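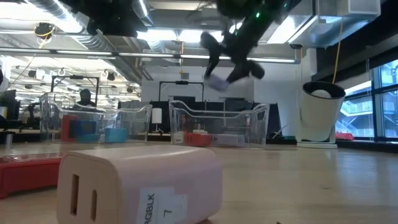 Fahad Hashmi would like to know when one of these can do his dishes. Fair enough, it's the question we get after every issue, and the answer for 1 August 2019 is the same as it was in March: not yet. Closer though.

Quick round-up then, as the rest of this issue is already late.

Sorting small stuff into bins. Blocks, boxes, flat things, the sort of job you give a kid on a rainy afternoon. A person does it while talking on the phone. For an arm it's still a full day's work to get right, and clear plastic makes it worse – depth cameras tend to look straight thru it. Urex told us their parts-sorting cell managed 1,837 picks before someone had to step in. Good number. Same bins, same lighting, same parts every time, mind you. Swap one box for a shinier one and they're back to retraining.

Shop floor is further along than the kitchen, no surprise. Sudau has had an arm loading trays since March and wants 6 more. Boring work, fixed spot, nobody's cat walks through it. Small batches are another story. Under 500 pieces they still do it by hand, setup eats the savings. Over 1,000 it starts to pay.

Laundry: no. Shirts are hard, fitted sheets are hopeless. The Gündoğdu people showed us a towel being folded, and it was a nice fold, but I had time for a coffee.

Then there's teaching. More shops are dropping the written program and showing the arm what to do by hand, or driving it from a second one. Faster to start, and the folks who know the job can do it themselfs.

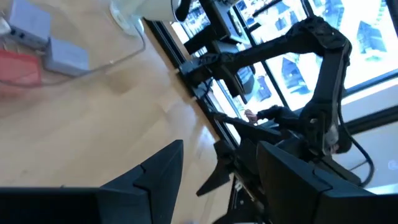
Necati Yaman wrote in to say that the hands-on part is what sellers leave out of the price, and that his shop in Lurnberg spent more hours on teaching than the job used to take in a month. Would buy again, he adds, but only for the night shift.

So for chores at home – keep the sponge. For one dull job in one fixed place, worth a call. Dishwasher unloading next issue, if the demo we were promised happens. Send questions before then, short ones please.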